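Collection notes, June 26, 2026

We are up to 70 usable episodes on the snack counter task, out of a target of 100. Nandi Rampersad drives the arms and I label.

Two changes since March. First, I dropped every episode with a pause longer than 9 seconds. The policy had learned to hover over the tray and wait, and the pauses were all mine — I was talking to Nandi while she worked. Second, the item positions now come from a shuffled list. Left alone, we both put things back in the same spots.

The wrist views are still softer than I would like. I am keeping them at full size until Lurnen, our training script, can tell me whether cropping hurts.
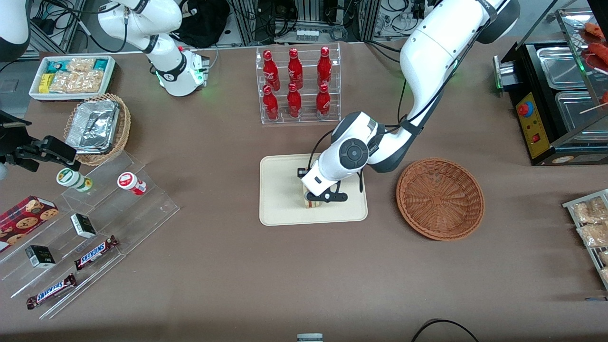
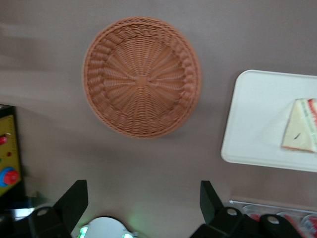

The snack counter setup: fixed camera first, wrist camera second.

Next up is relabeling the failed grasps, which I had been throwing away.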